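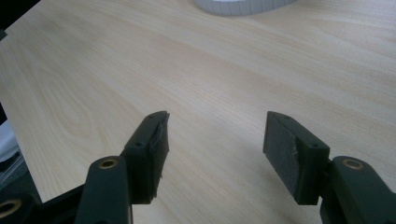

Wax or oil, pick one and stop stacking them, was what the first comment under my last table post said. Fair enough. I had asked. I asked in May and then went ahead and did neither for weeks, so whoever wrote it has probably given up on me.

So, quick update because I have to be out of the house by four.

The table is the pale one. Light wood, fine soft brown grain, the wavy bits and long oval bits in the middle that I keep tracing with a finger when I'm on the phone. Bought it secondhand in Skadbridge, hauled it home with the legs off, 201 dollars including the guy helping me get it down the steps. I still think that was a good price. My sister thinks it was not a good price. She has a glass table and wipes it nine times a day so I'm not taking notes.

What I've been trying to sort out is the top. It's veneer. I did not know it was veneer when I bought it, I thought solid, I told everybody solid. Then I got underneath with a flashlight to tighten a leg and saw the layer along the edge, very thin. Felt a bit silly. Then read up on it for a whole evening and felt better. Plenty of nice old tables are veneer, and you don't get those oval figures running together like that on cheap boards glued side by side.

But it does change what you can do to it. No sanding. Or, very very little sanding. I had a whole plan with the orbital sander and I am so glad I was too lazy to go get it from the garage.

**What I had been doing (wrong)**

Spray stuff. The lemon one. For the first couple months I had it I sprayed it every time I cleared off dinner, and it looked great for ten minutes and then sort of greasy. Fingerprints all over. Then I put paste wax over that, from a tin I already had, and it went streaky by the window end where the light comes in low in the morning. Then oil over the wax in one corner as a "test". Do not do this. The oil just sat there. I came back after lunch and it was still sitting there and I had to go at it with an old T-shirt.

That was the state of it when I wrote the last post. Stacking, like the comment said.

**Getting it all off**

Mineral spirits, windows open, cotton rags. I'd been scared of this part. It's fine. Small patches, always wiping along the grain, which on mine runs on the diagonal from one side of where I sit, so you end up doing this odd lean across the corner. My back had opinions. Changed rags way more than I thought I'd need to, the first few came up yellow-brown and disgusting and I nearly took a picture of them and then thought no, people eat while they read this.

Two rounds of that. Left it overnight. Then a barely damp cloth with a drop of dish soap, then dry right away, right away, don't go answer the door. Water and veneer don't get along and the edges are where it gets in.

The rags: hang them flat outside to dry before you throw them out. Especially any with oil on. I had mine over the fence like the world's worst laundry.

And then I just... left it alone. For weeks, with nothing on it. I meant to finish it that same week but it looked so nice plain. Kind of flat and chalky and calm. No shine. I'd walk past and put my hand on it. We ate off placemats like it was a museum.

**What went on after**

I caved when somebody set a cold glass down with no coaster. Got it in time, no ring, but my heart.

Ended up with a hardwax oil, the matte one. Ulik makes it, small can, smells a bit like an art room. The lady at the hardware store said thin, and when you think it's thin, thinner. I used a white pad and maybe a couple spoonfuls for the whole top. Waited, buffed off everything that would come off, waited again till next day. Second coat even less.

I know, the commenter said wax OR oil. It's one product! One can! I'm counting it as one.

Color went a tiny bit warmer, not much. I was worried it'd go orange like my parents' cabinets did, and it hasn't. The paler end is still paler. I think that end was under something for years at the last house, or maybe it's just how that sheet of veneer was cut, I go back and forth. Either way I've stopped trying to even it out. You mostly notice when the light's flat and gray anyway.

Drustance was the other one I looked at. More expensive, and the sample I tried on the underside dried shinier than it said. Nice if you like shiny. It's still there under the left side if anyone ever crawls under to check.

**Rules now, in this house**

Coasters. Real ones, not a folded up envelope.

No hot pans straight down, trivet even if it's "only for a second".

Crumbs get brushed before they get wiped, dragging toast across a matte finish is how you get those little hazy trails.

No lemon spray. I gave the can away. Felt bad about that afterwards, should have just thrown it out.

Homework goes on the desk mat, ballpoint presses straight through paper into this stuff. The last table had half of somebody's spelling list in it forever, which was sort of sweet but no.

And nothing lives on it. That's the one I'm proudest of. It used to be mail, keys, the fruit bowl, chargers, a plant that dripped, more mail. Now stuff goes on and then comes back off again by bedtime. I put a basket by the door for the mail and a hook for the keys and the plant is on the windowsill being dramatic about it. The fruit bowl is on the counter and we eat less fruit, so that's a downside I guess. Working on it.

It makes the whole room feel bigger, having that middle part clear. I didn't really buy that when I read it in other people's posts. But I sit down with coffee now and there's just wood, and I drink the entire coffee.

**Stuff people asked**

The chairs don't match and aren't going to. They're from the Nzioka sale two summers back, the seats are comfy, leave them be.

Yes you can fix lifting veneer yourself if it's small. Mine isn't lifting so I haven't tried it and don't want to tell you wrong. I think wood glue, wax paper, something heavy, patience. Look it up properly.

How often to redo the oil, the can says yearly for a table. I'll probly do it when water stops beading up. Wrote it on the inside of the cabinet door so I remember.

Somebody wanted to know if it's worth it on a cheap table. I mean, yes? It cost me a can of finish and the spirits and a pile of shirts that had holes in them already. A new one the same size in the catalog was 2,669 and I didn't even like the legs on it. There was a smaller one at 1,102 and that was smaller, and still veneer.

Next thing is the bench. It's got the same greasy lemon thing going on, worse, and one leg that rocks. I'm going to do the leg first this time and then teh top, so I'm not leaning on a wet finish with a screwdriver like an idiot. If you've got a good way of shimming a short leg that isn't a stack of felt pads tell me, because right now it's a stack of felt pads.

OK it's ten to four. Going.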